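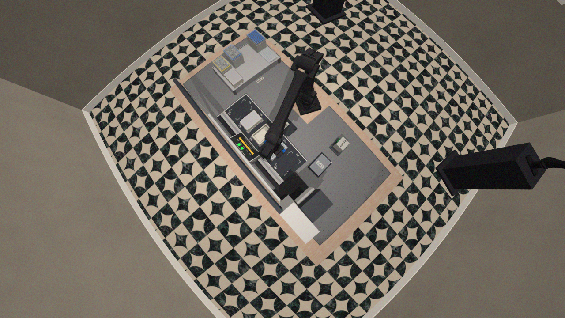

TRUMDALE PARISH COUNCIL

Minutes of the Ordinary Meeting held on 2 June 2025 in the Meeting Room, Trumdale

Present: The Chair, the Vice-Chair, five councillors and the Clerk. Two members of the public attended for items 1 to 5.

1. Apologies for absence
Apologies were received from two councillors and accepted.

2. Declarations of interest
One councillor declared an interest in item 6 as an allotment tenant and took no part in the vote.

3. Minutes of the previous meeting
The minutes were agreed as a correct record and signed by the Chair, subject to one correction. Under Highways, "Humport Lane" should read "Humport Road".

4. Public participation
A resident of Humport Road asked when the overgrown hedge beside the bus shelter would be cut. The Clerk replied that the hedge belongs to the adjoining landowner, who has been written to twice. The resident asked that it be noted that wheelchair users are having to go into the road at this point.
A second resident thanked the Council for the new bench at the pond and asked whether a litter bin might be placed near it. This was referred to the next meeting of the Open Spaces working group.

5. Highways and footpaths
5.1 The stile on the path between the church and Siriwan Farm remains broken. The landowner has agreed to replace it with a gate if the Council meets the cost of the gate itself.
RESOLVED: that the Council pay for the gate, up to a limit of £785.
5.2 The Clerk reported that the drain outside the school had been cleared but that standing water had been seen there again after heavy rain. Clerk to report the matter to the county highways department.
5.3 Members discussed parking on the verge at the lower end of the village. It was felt that posts would be unsightly and that planting should be tried first. No decision was taken.

6. Allotments
6.1 There are four names on the waiting list. Two plots have not been worked since February and the tenants have been sent the usual letter.
6.2 Tenants have complained of low water pressure at the top end of the site. Tirkix, the contractor, inspected the supply pipe and found a leak below the second tap. Its quotation for renewing that length of pipe was £1363.
RESOLVED: that the quotation be accepted and the work be paid for from the allotment reserve.
6.3 A request to keep hens on one plot was considered. Members had no objection in principle - the present rules allow hens but not cockerels - and permission was given for one year.

7. Finance
7.1 The payments list was approved and signed by two councillors.
7.2 The Clerk advised that the play area repairs fund stands at £2000. The safety inspection recommends new matting beneath the swings, and quotations are awaited.
7.3 RESOLVED: that a grant of £1000 be made to the village hall towards its new boiler, payable on receipt of the invoice.

8. Planning
8.1 Single-storey rear extension, Humport Road: no objection.
8.2 Change of use of barn to holiday let, Siriwan Farm: no objection, but the Council asks that outdoor lighting be kept low and that deliveries during building work avoid school opening and closing times.

9. Correspondence
A letter was received from the cricket club asking to use the field for an extra evening match. Agreed, provided that the gates are locked afterwards.

10. Items for the next agenda
Litter bin at the pond; verge planting; quotations for play area matting.

There being no further business, the Chair closed the meeting at 9.05 pm.

Signed (Chair) ....................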